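Subject: Re: [packing-demos] how many takes before we train?

Hi all,

Catching up on the list over breakfast, so forgive the ramble. One from the parcel crates first: 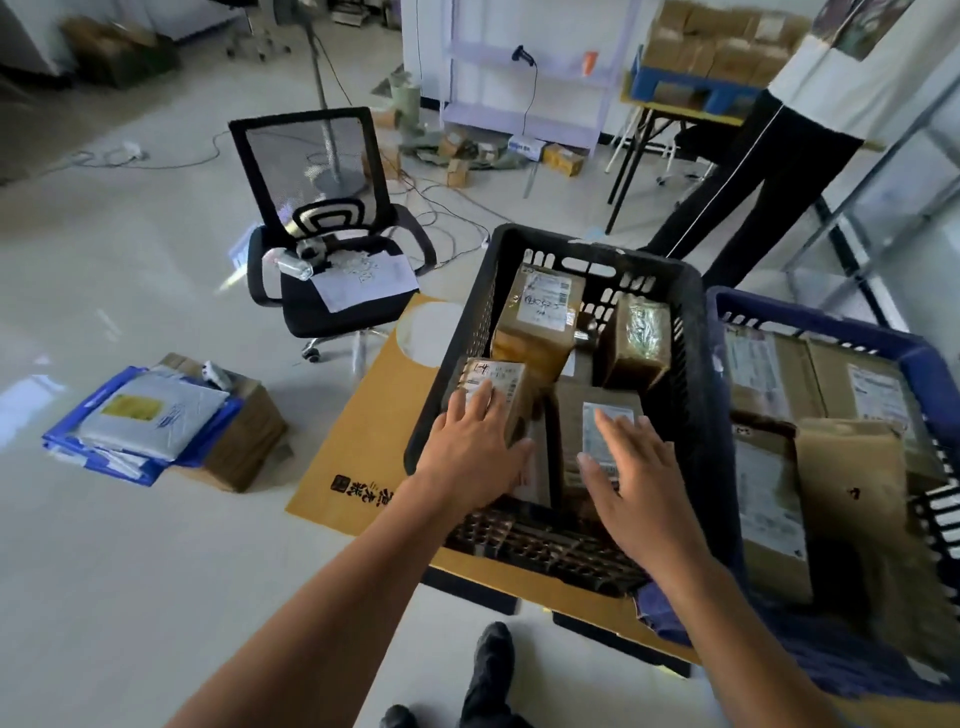
How many demonstrations do we need before the first training run?

I'd start at 200 and see what the policy does with them. Hevis wants 400 in the end, but I'd much prefer to find out we've been recording the wrong thing at the halfway mark!

On 8 May 2024 Akihiko Chiba wrote:

> Are we keeping the takes where the person shuffles a box about after
> it's already in the crate? I threw out 20 of those in April and now
> I'm wondering if I should have. Also, can the Wulleo people please
> stop naming every session "test"?
>
> Akihiko

Keep them, please! Shuffling is half the job. If every example is a box dropped neatly into its slot, the model has no idea what to do when one lands skew-whiff, and we've been bitten by that before (the Ikance bin work, those of you who were there will remember). I'd only bin a take if the hands leave the view for most of it or somebody stops to chat halfway through. If you've still got those 20 on the old drive, could you pop them back in under "adjust"?

On mixing box sizes: yes, do, as wildly as you like. Small ones next to tall ones, labels facing any old way, tape all over them. Same goes for whatever is lying round the room – chairs, cables, mailer bags, don't tidy up for the recording. The Shojaei set was shot on a lovely clean bench and the thing fell to bits the moment we moved it to a real packing floor.

Session names: seconded. Place, task, initials. I've got a folder with 64 sessions called "test" or "test new" and I'm not opening them all again to find out which is which.

Last thing, I still need someone to look over the text labels before Friday. "Press box down" and "push box in" are being used for the same movement and I'd like to settle on one. I vote "press", but I'm not fussy.

Cheers,
Perrine

--
Perrine Perrin
packing-demos list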